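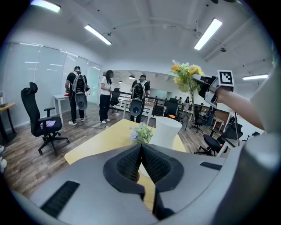 Flower table, left gripper view, with the vase and the white container out

Student Projects > Manipulation > Flower arranging task, need opinions on our demos
19 replies

skiltard_bench
Posted 9:12 am

We're a student team doing a flower arranging task for the Fostgate challenge. The task is to pick up artificial flowers from a table and put them in a container. We collect the demos by hand with two grippers, wearing the backpack rigs, and then train on that.

We have 418 demos so far. The policy does fine with one stem by itself. Once the stems are bunched together it closes on air or grabs leaves. We tested 82 runs over two evenings and most of the failures were at the first grasp.

Two questions. Do we need more demos or different demos? And does anyone have a good rule for where to close on a stem?

pliers_and_tape
Posted 9:40 am

Different demos. We did cable sorting last year and got to 3,000 before we admitted that most of them were the same demo. Same start, same speed, same person. Four of us could have done a quarter of that with more variety and been better off.

What does your start pose look like? If everybody begins with the jaws in the same spot over the table, the policy learns that spot.

skiltard_bench
Posted 9:58 am

Pretty much the same start every time, yes. We wrote it into our instructions so the demos would be consistent. Sounds like that was a mistake.

oldmotor
Posted 10:21 am

I don't think it was a mistake. Consistent demos are easier to learn from, and 418 is not a lot for two hands. If you start mixing everything at once you'll get a policy that does nothing well. I would keep the start pose and change only the flowers. Get one thing working and then move the start around.

pliers_and_tape
Posted 10:35 am

That works if the grader puts the robot in your start pose. Fostgate doesn't promise that. Read section 4 of the rules.

oldmotor
Posted 10:44 am

I read it. It says the objects can move. It doesn't say anything about the arms.

pliers_and_tape
Posted 10:47 am

Objects moving is the same problem seen from the wrist.

rowan_k2
Posted 11:30 am

On the stem question, close low and close on the whole bundle. Our team tried to pick single stems out of a bunch and it's a bad idea with wide jaws. Take all of them together, lift, and use the second hand to spread them once they're up.
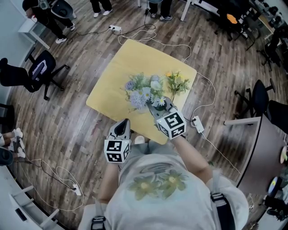
The reason to lift first is that the leaves come clear of the table and the other gripper has room to come in from the side. With the bunch lying flat, the second hand keeps pushing it around. We lost a week to that. Also pick a side for the holding hand and stick to it. We let people choose and half our data was mirrored.

skiltard_bench
Posted 12:05 pm

That helps. Right now we have one person who holds with the right and one who switches. I'll ask everyone to use the right.

How long do you hold before the second hand moves? Ours tends to rush it.

rowan_k2
Posted 12:18 pm

We put in a short pause after the lift. Don't make it too long. The policy will copy the pause and then sometimes sit there and never leave it. Ours hung in the air for a full minute during a practice run at Umov.

oldmotor
Posted 12:26 pm

I'd skip the pause. Slow down through the lift and keep moving. Any time the hands are still, the model has no way to know how long it's been waiting, unless you give it history.

rowan_k2
Posted 12:31 pm

Fair. We do give it history, but only a few steps. Slow lift is probably the better advice if you don't.

uçar_lab_undergrad
Posted 1:15 pm

Check your markers too. When one hand holds the bouquet up high, the flowers can get between the marker and whatever camera you track with. We threw out 19 demos from one afternoon over jumps in the track. If you plot gripper height against time you'll spot them fast.

skiltard_bench
Posted 4:50 pm

Plotted it. There are jumps, mostly in the demos with the tall yellow flowers. I'm pulling those and redoing them.

Plan for now is right hand holds, slow lift, no pause, and we keep the start pose for one more batch before moving it. I'll post the new numbers when the training run is done, probably tomorrow night.

pliers_and_tape
Posted 5:02 pm

Move the start pose now. You're collecting the batch either way.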